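Marble is harder work than it looks

The woman who runs the Wallin cleaning service doesn't advertise. She has 61 regular clients, most of them in flats, and the work comes by word of mouth. When we met she had a bag over one shoulder and a list of the day's bathrooms in her coat pocket.

"People think a sink takes a minute," she said. "If it's stainless steel, maybe it does. Marble takes longer and you have to watch what you put on it."

She started out cleaning offices on night shift and moved to homes when her kids were at school. Her first private client had a marble basin in a new building called Culano, and she ruined it inside a month with a bathroom spray that had vinegar in it.

"It went dull in a ring where the spray sat. I paid to have it polished. That was 251 dollars, and I remember the number because I didn't have it."

She now tells every new cleaner about that basin before they are let near a sponge.

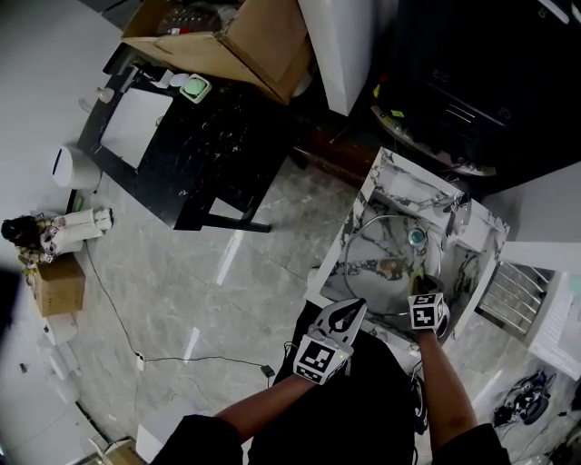
HOME & UPKEEP

A brown patch in the bottom of a pale basin is the kind of thing clients ring her about. She says it is usually one of three or four things – tea, coffee, rust from something left standing, or whatever went down the sink last and didn't quite go.

"I don't guess. I start with warm water and a drop of dish soap and a soft sponge. If it lifts, good, it was only sitting on top. If it doesn't lift, it has gone into the stone and you need a poultice, and that stays on overnight."

The poultice she uses is baking soda and water mixed to a paste, covered in cling wrap with the edges taped. For coffee and tea she sometimes swaps the water for peroxide, but only on white stone. On a dark top, like a black marble table, she won't use peroxide at all. She has seen it leave a pale mark.

Scrubbing pads are another matter. She keeps two kinds, and the green ones with the rough face stay in the bag when there is marble in the room.

"You won't see the scratches on the day. You'll see them in March when the sun comes in low."

I asked about the order she works in. She takes out everything loose first, including the cover over the drain, and washes that separately. Then the tap, then the walls of the basin from the top down, and the bottom last. She dries the tap with its own cloth. Chrome, she said, shows every drop.

What about when the place is still half in boxes? Plenty of her jobs are move-ins, and she used to turn them down.

"Now I like them. There's a carton on the table and cords on the floor and nobody knows where the cups are. You do the sink and they've got one thing that's finished." 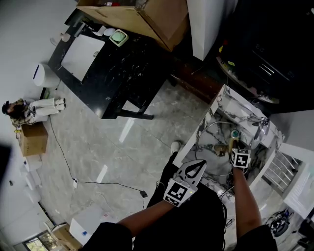
Sink on one side, unpacking on the other.

Her rule for those jobs is to keep the wet work and the boxes apart. Cardboard left on a damp marble top can stain it, and she has had an argument with a moving company over that. She also asks clients to put a bin out before she arrives, so that scraps of tape and food don't end up in the drain.

She charges a flat rate for a move-in clean and it covers two hours. Sealing the stone is extra. She used a sealer called Itus for years and has lately gone over to one from Koltach, mainly for the smell. Either way she tests it by leaving a spoonful of water on the surface for ten minutes. If the stone darkens, it needs another coat.

One client was quoted 3,000 dollars to have a basin and bench replaced and called her in first to see if it could be saved. It took her three visits. The bench came up well. The basin still has a faint shadow near the drain, and the client has decided to live with it.

"I told them I could keep going at it, but you take a bit of the polish every time," she said. "They said leave it. I'd have left it too."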